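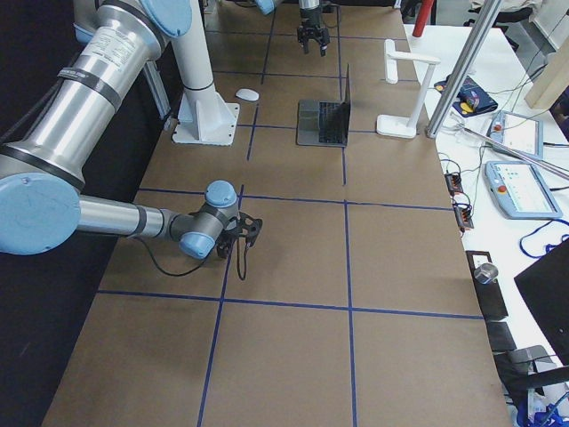
Two-arm bench, Edton automation laboratory, with pendants on the adjoining table.

Workplace Inspection Checklist: Collaborative Robot Bench
Form 293, Revision 5
Inspected by: Ditte Bergmann

1. Emergency stops within reach of the operator's chair. Satisfactory. Each stop is to be tested before the first program of the day.

2. Pendant cables clear of walkways and work surfaces. Action required. Cables on the side table are to be bundled and labelled.

3. Work area marked. Satisfactory. Taped cells on the brown paper are legible. Lifted or torn tape is to be replaced at the end of the shift.

4. Overlap of the two arms assessed. Action required. The Stutura risk assessment treats each arm separately. A combined assessment is to be filed under job 656.

5. Cable slack at the wrist checked through the full range of motion. To be repeated after any change of gripper.

6. Items on the bench limited to those in the current task. Laptop, mouse and lamp are recorded in the task sheet. 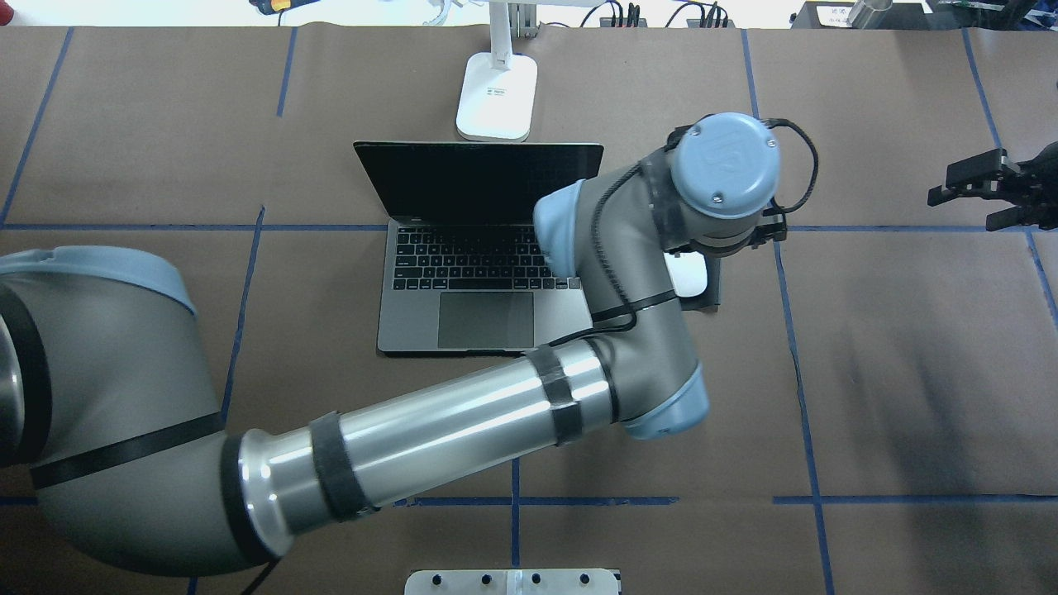 Hendriks asked whether item 4 could be closed on the strength of the speed limits set in April. In his view, reduced speed already covered the shared zone, and a second assessment would delay the Brinent trials.

Inspector's response: Item 4 remains open. Speed limits do not address pinch points between the grippers. Joint operation is not authorized until the combined assessment has been signed.

Next inspection: Sun 29 August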